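影视 > 英剧 > 家庭剧 > 《Plernatbridge》讨论区

标题:第二季演小儿子那位,居然是老戏骨的亲儿子??

评论 616 | 分享 804

河边捡石头
昨晚把《Plernatbridge》第二季一口气刷完了,凌晨三点才睡,今天上班眼睛都睁不开。刷完去翻片尾字幕,才知道演小儿子的就是Ynyr Lewis,然后顺着往下查,发现他爸居然是第一季里演船厂老板的那位!我跟我妈一起看的第一季,我妈当时就说这老头演得好,骂人都骂得有味道。结果第二季他爸的角色在第一集就下葬了,儿子站在坟前念悼词,念到一半停住,把稿子折起来塞口袋里,后面的话全是看着棺材说的。我本来只是鼻子酸,查完资料再回去看那段,直接哭崩了。有没有人跟我一样后知后觉的?

番茄不放糖
你这也太后知后觉了吧哈哈哈,论坛里第一季就有人扒过。不过悼词那段我也哭了,我老公在旁边打游戏,头都没回,递了卷纸过来。

三更灯火
泼个冷水。悼词那段我觉得写得好,演得一般。他停顿的地方太多了,每句话中间都要咽一下口水,看着有点急人。要不是大家知道他跟演爸爸的那位是真父子,会有这么高评价吗?我看未必。

河边捡石头
回复 三更灯火:可是我第一遍看的时候完全不知道啊!第一遍我就已经鼻子酸了。停顿多我承认,但谁念悼词能念得跟播新闻一样……我外公走的时候我舅舅上去讲话,三分钟的稿子讲了十分钟。

三更灯火
回复 河边捡石头:那是生活,这是演戏,两码事。我没说他差,我说一般。

老猫炖萝卜
三更兄这个标准有点高。我说点别的,你们知道他之前根本没想当演员吗?他二十出头那几年在一个叫Undeck的乐队里打鼓,在Ponden那边的酒吧到处跑场子。我朋友留学的时候去看过,说台下站着的人还没有啤酒桶多。他爸也去看过一回,坐在最后面,戴个毛线帽,演完就走了,没到后台打招呼。这事是他后来自己在电台节目里讲的,主持人问他失望不失望,他说没有,他爸要是真到后台来他才尴尬。

番茄不放糖
啊这个毛线帽好戳我。第二季第四集他在柜子里翻出来一顶毛线帽,戴头上照镜子那段,是不是就从这儿来的?

老猫炖萝卜
回复 番茄不放糖:这个我不敢说,电台里没提。但我看到那儿也想到了。

小满过后
打鼓出身难怪节奏感怪怪的(不是骂人!)。他说台词老比别人慢半拍,我开始很不习惯,看到第三集就习惯了,现在看别的剧反而嫌人家说话太快。

三更灯火
慢半拍也能夸,我服了。

小满过后
回复 三更灯火:你不喜欢就不喜欢嘛,又没人逼你刷完两季[笑]

三更灯火
回复 小满过后:刷完两季是冲着演姐姐的那位,她才是全剧最稳的。厨房吵架那场戏,弟弟在那儿喊,她一句话没有,一直在擦同一个盘子,我那会儿后背都发凉。你们楼里聊到现在一句都没提她。

河边捡石头
回复 三更灯火:好吧这个我举双手同意!擦盘子那段我倒回去看了三遍。我妈说她年轻时跟我爸吵架也这样,擦完盘子擦灶台,擦完灶台擦窗户,吵一架家里干净一个礼拜。

隔壁住着阿福
歪个楼,有没有人知道他现在是不是签了Rowlands?我看有人说他八月要去那边演话剧,父子俩同台,演的还是一对互相不认识的人,在火车站等车那种。要是真的我砸锅卖铁也要买票。

老猫炖萝卜
Rowlands是剧院不是经纪公司啦。同台的消息我也看到了,不过源头是个粉丝号,之前还说第二季要换导演来着,结果也没换。先别急着砸锅。

隔壁住着阿福
好的,锅先留着。

番茄不放糖
说到父子同台,我倒觉得不同台更好。第一季里他们俩连一场对手戏都没有,爸爸在船厂,儿子在外地,只打过两次电话。第二次电话那边一直是忙音,到了第二季你才知道爸爸那时候也在给他打。这编剧真的狠。要是放到一个台上面对面站着,味道反而没了吧。

小满过后
不同意!我就要看面对面!憋了两季了,让他们说句话怎么了!

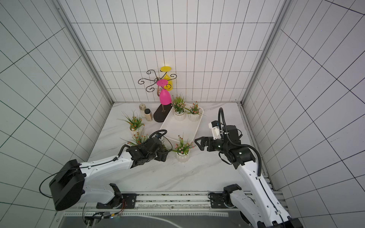
一只慢吞吞的獾
潜水两季终于忍不住冒泡了,我想说的是大结局那顿饭。小儿子回老房子,把他爸的酒杯找出来洗了,倒挂在架子上,也不喝酒,就坐着看杯子,镜头停了好久好久,他一句台词都没有。三更说他停顿多,我觉得这场恰恰说明他知道什么时候该不动。看完我就惦记上挂酒杯的架子了,喜欢的就是图里这种黑色铁艺的,卷卷的枝条往外张开像朵花,杯子倒着挂,后面那只黄色的杯子我尤其喜欢,亮得很,跟剧里那个阴沉沉的老房子完全两个气质。我跟我男朋友说想买一个,他说你又不喝酒。我说人家剧里也没喝!他没看过这剧,觉得我有病。我已经计划好这个星期天把他按在沙发上从第一集开始补了,零食都囤好了,他要是敢在悼词那段玩手机,我就换个男朋友。

河边捡石头
回复 一只慢吞吞的獾:哈哈哈哈哈祝他平安。黄的那个好看!我妈肯定也喜欢,她买什么都要黄的。

三更灯火
回复 一只慢吞吞的獾:大结局那场我认,那场确实好。但那场好有一大半是摄影的功劳,光从窗户那边一点点暗下去,换谁坐那儿都好看。

一只慢吞吞的獾
回复 三更灯火:换我坐那儿肯定不好看,我坐不住三十秒。

老猫炖萝卜
三更兄能说出“我认”两个字,这楼可以加精了。补充一下,那场戏他在电台节目里也讲过,说原来剧本里有一大段独白,开拍前他去找导演,问能不能删掉。导演让他两个版本都演,最后剪进去的是没词的那个。所以光是摄影的功劳多少,演员的功劳多少,这个可以再吵两页。

三更灯火
有这事?哪一期?我去听听。

老猫炖萝卜
回复 三更灯火:期数真忘了,就是他讲打鼓的那一期,后半段。前面二十分钟在聊怎么煮羊肉汤,可以跳过。

番茄不放糖
别跳!羊肉汤那段很好笑的,他说他爸煮汤从来不放盐,全家人吃饭都自己偷偷带盐。

隔壁住着阿福
所以第三季到底有没有准信啊,有人知道吗?

小满过后
回复 隔壁住着阿福:没有。我每天搜一遍,今天的也搜过了,没有。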